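Natex Hand-Held Gripper, Set-Up Guide
Section 4: First recordings with cloth items
16th April
By the documentation desk, Natex, Rornville

This section is for the person who holds the gripper. Before you start it, the gripper must be charged, the camera must be fixed on its mount, and the check in Section 3 must be finished with a green result. If the check gave a yellow result, please repeat it. Do not continue with yellow.

4.1 Preparing the place

1. Choose one task for the whole session. For a first session we recommend to move one towel from one place to another place. Please do not start with shirts. Sleeves are difficult for a new operator.

2. Put away all items which are not a part of the task. Loose cords can stay if you can't remove them, but keep the gripper fingers away from them.

3. Switch on all room lights and leave them on until the session ends. When a light is switched during a recording, the software marks this recording and you must do it again.

4. Take off rings and bracelets. A long sleeve is allowed. Wide sleeves must be rolled or held with the elastic band from the kit (bag C).

Note: The camera lens is very wide. It sees much more than you expect, also your own hand and arm. This is normal and the software accepts it.

4.2 Starting the recorder

5. Hold the gripper with the fingers pointing down and press the side button one time. You hear one short tone.

6. Keep the gripper still until you hear the second tone. In this time the motion sensor finds its zero position. If you move too early, you hear a long low tone, and you must press the button again.

7. Look at the preview on the phone or tablet. The towel must be visible and the preview must not be frozen. Bright round spots from the lamps are permitted on shiny surfaces, but they must not cover the point where you want to grip.

Caution: Do not look at the preview while your hand is moving. Many operators do this in the first days and then hit the edge of the furniture with the fingers. Check the preview, put it down, then begin.

4.3 Gripping the towel

8. Come to the towel from above and a little from the side. Stop for a moment before you close the fingers.

9. Press the trigger slowly until the fingers hold the cloth. For terry cloth, take a fold and not a single layer. A single layer slides out easily, and the loops of the cloth can be pulled.

10. Lift the towel straight up first, and only after this move to the side. If you lift and move together, the towel drags over the surface and can pull other things with it.
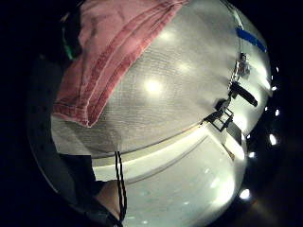

11. If the towel has a ribbed stripe or a thick hem, try to grip near it but not on it. The hem is stiff, and the rubber tips of the fingers close unevenly on it. After many grips of this kind the tips become worn on one side only.

12. Bring the towel to the target place, lower it, and open the trigger completely. Wait until the cloth is free from both fingers before you go back up.

13. Press the side button one time to finish. One recording should not be longer than 80 seconds. Longer recordings are stored, but the upload tool divides them, and the second half must be labeled by hand.

Note: It is not an error if the towel falls. Pick it up with the gripper and continue in the same recording. Please do not help with your free hand. If you used the free hand to move the cloth, delete the recording in the app under "Last item".

4.4 Curved and soft surfaces

Mesh and other stretched materials need more care than a table. They can give way under pressure, and the cloth can slide on a curve when you let it go.

14. Reduce the grip force to level 2 in the app before you work over mesh. The factory setting is level 4.

15. Do not push the fingertips into the mesh. If a fingertip is caught, open the trigger fully and lift the tool straight back. Never turn the tool to free it.

16. Keep a distance from metal clasps, brackets and hanging cords. A cord between the fingers stops the trigger from closing and can damage the small gear inside.

Caution: If you hear a clicking sound from the handle, release the trigger immediately. Do not open the handle. The gear can be replaced only by Natex service or by our partner Bakker.

4.5 Number of recordings

The Imden Starter package includes training of one task. For this we need 300 good recordings. You do not have to make them in one day. Change the start position of the towel each time, and also change how it is folded. If all recordings look the same, the robot learns only this one case.

After 180 recordings you can request a first test model from the menu "Service". It is useful for finding mistakes early, but please do not judge the final quality from it.

Make a pause after every 9 recordings and wipe the lens with the gray cloth from bag A. Use it dry. Lint from terry cloth collects on the lens quickly, and the software does not always notice it.

When the session is finished, place the gripper in the charging stand with the fingers open and continue with Section 5, Upload.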